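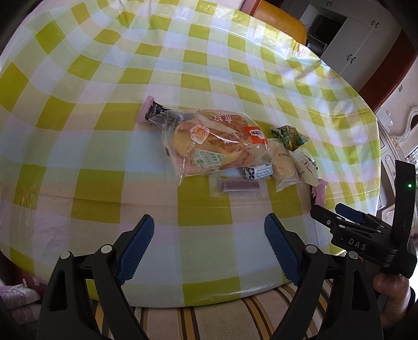 Every few months somebody writes to ask why I still haven't switched to a smart assistant app, and every few months I cave and try one. This time it was Wekomley, which has been sitting near the top of the productivity list for a while and has a very confident icon.

The pitch is that it reads your calendar, your mail and your location and tells you what you need before you ask. I've heard that one before. My last phone was going to do it too, and mostly it told me how long it would take to drive to work on my days off.

Set-up took ten minutes and eleven permissions' worth of patience. Contacts, fair enough. Microphone, sure. Motion and fitness? I said no to that and the app sulked, with a little orange banner on every screen telling me my "experience is limited." You can't dismiss the banner. I looked.

So what does it do? In the first week:

- It reminded me to leave for a dentist appointment I'd cancelled by email, in an email it had permission to read.
- It offered me the weather in Thomas, which is a street I used to live on and also, apparently, a town.
- It correctly told me a parcel was coming. So did the courier, by text, an hour earlier.

To be fair, the voice part is better than I expected. It picked up my mumbling in the kitchen with the kettle going, and setting a timer works every time. But my phone could already set a timer. I'm not handing over my mailbox for a timer.

Then there's the battery. I charged to full before bed, unplugged at seven, and was down to 22 per cent by mid-afternoon without doing much of anything. I took Wekomley off for two days and got home in the evening with plenty left. That's hardly a lab test, and maybe the next update sorts it out. The release notes for the current one say "bug fixes and improvements," so who knows.

Ji-hoon Joo left a comment on my January post saying I should give these things a month to learn my habits. Maybe. I've been hearing about the learning since the first version of every one of these, and I'd like to see something that shows me what it has learned. Wekomley has a page called Your Profile, and mine has my name, my home suburb and the word "commuter." I work from home four days out of five.

The privacy policy is 900 lines long if you paste it into a text editor, which I did. Line 223 is where they mention "selected partners." I couldn't find a list of the partners. I've emailed to ask and got an automatic reply thanking me for my enthusiasm.

I'll leave it on the old tablet, where it can't do much harm, and see if the banner ever goes away. If you've had better luck with it on Android, let me know in the comments — and tell me which permissions you gave it, please, I'm curious how far people go.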